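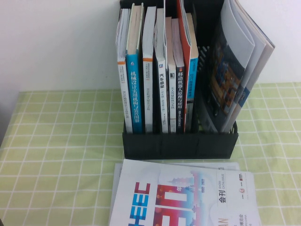 O coro municipal não pode depender de um reformado

Comfort Lamptey deixou de dar aulas aos 70 anos e continua a ensaiar o coro de Govutport, de graça, num salão emprestado. A câmara agradece-lhe todos os anos no concerto de junho. Agradecer sai barato.

Tem 11 alunos fixos e oito partituras que paga do seu bolso. Quando adoeceu, no inverno, os ensaios pararam. A escola de Poleo, a quem competia assegurar a substituição, respondeu que não tinha verba.

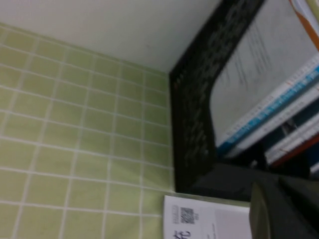 Última alteração desta página: junho, 18h40

A verba em causa eram 2.133 euros por ano. Gasta-se mais no palco de uma só noite de festas.

Defendo que o ensino do canto fique inscrito no orçamento, com contrato e horário. Quem se reforma deve poder ajudar se quiser, e também deve poder faltar. Hildegard Strobel, vereadora, prometeu levar o assunto à próxima reunião. Espero que leve também os números.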